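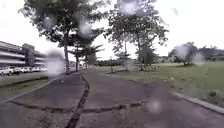
Photo: Goossens

Kitchen > Countertop Cooking > Multi Cookers > Trarnar Pliment 6-Quart Slow Cooker

Trarnar Pliment 6-Quart Slow Cooker with Browning Pot

Back in stock. Last batch went fast, so did the one before it. Gray only this time, the cream color is due in March.

Six quarts, oval, aluminum pot with a nonstick coating. Pot comes out of the base and goes right on the stove. Brown your chuck roast, drop the pot back in, add the onions and broth, set it, go to work. One pan to wash.

What fits: a 4 pound roast with potatoes and carrots. A whole chicken, smaller end of the rack. Chili for a crowd. Two racks of baby backs if you cut them and stand them on end. A full-size turkey breast is tight, measure first. Inside of the pot is 11 inches the long way.

Settings: Low, High, Keep Warm. Timer goes from 30 minutes to 15 hours, in half hour steps. Switches itself to Keep Warm when the time is up and stays there up to 8 hours, then shuts off. Beeps three times. You can turn the beep off (hold the Timer button until the light blinks). No app, no wifi.

Runs a little hotter than older slow cookers. If you've got a recipe from a 1980s booklet, check it an hour early on Low. Beans especially. Speaking of beans, red kidney beans need to be soaked and boiled hard on the stove for 10 minutes first. Pot is fine for that, you dont need another one.

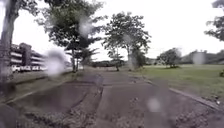 Path and trees, overcast.

Lid is tempered glass with a steel rim. Has a small steam hole and a spoon notch on one side. The locking version has clips and a gasket and is a different item, the Pliment Carry. Lids do not swap. We get a lot of returns on this so please check the sticker under the base before ordering a spare.

Stove use: gas, electric coil, smooth top. Not induction. Medium heat, medium-high at most, and not empty for more than a minute or two. Oven safe to 400 without the lid. Lid is good to 350. Nice for crisping up carnitas under no lid at 400 once they're done, 15 minutes or so does it. Do not put it under the broiler.

Cleaning. Pot and lid are dishwasher safe, top rack for the lid. Handwashing keeps the coating nicer. No steel wool, no metal spoons. Base gets wiped with a damp cloth, unplugged and cooled down, never in the sink. Burnt-on cheese: warm water and a spoon of baking soda, an hour on Keep Warm, then a soft brush.

Quick start, since the printed booklet is long:

Fill at least half way, no more than an inch from the rim.
Thaw meat in the fridge first.
Hard vegetables on the bottom, meat on top.
Milk, sour cream and cream cheese in the last half hour.
Leave the lid on. Every peek costs you time.

First-use smell is normal. Run it on High with 4 cups of water for an hour, window open, dump the water, wash the pot.

Specs

Capacity: 6 quarts
Serves: 6 to 8
Power: 275 watts
Cord: 33 inches, polarized plug
Weight: 9.5 pounds with pot and lid
Outside: 17 x 11 x 10 inches
Voltage: 120V, US and Canada only
In the box: base, pot, glass lid, booklet, 2 recipe cards (pot roast, white chicken chili)

Goes with

Skutodon silicone divider. Splits the pot in two so you can do a mild chili and a hot one at the same time. Fits the 6 quart, won't fit the 8. Holds up to thin sauces ok but thin broth will seep a little at the bottom.

Skutodon liners, pack of 20. For Low and High only. Take the liner out before the pot goes anywhere near the stove or oven.

Spare pot. Same coating, same handles. Ships alone in a plain box.

Warranty and parts

One year on the base from Trarnar, 90 days on the pot coating. Keep your reciept. Scratches from metal utensils aren't covered. Knobs, feet and lids are kept as parts through Goossens, order by the item number on the base sticker. Usually two or three days to get out the door.

Reviews

4.6 out of 5, from 2,721 ratings

"Browned the meat in it, which I never bothered with in my old one. Big difference in the gravy."

"Good size. Heavy to lift when full, use both handles and a towel."

"Handles get hot!! Otherwise does what it says. Pulled pork on Low overnight, fell apart by 7 am."

"Wish the cord was longer."

Shipping: orders in by 2 pm go out same day. Returns within 30 days, unused, with the packing. If the lid shows up cracked, send us a picture and we'll mail a new lid, keep the rest.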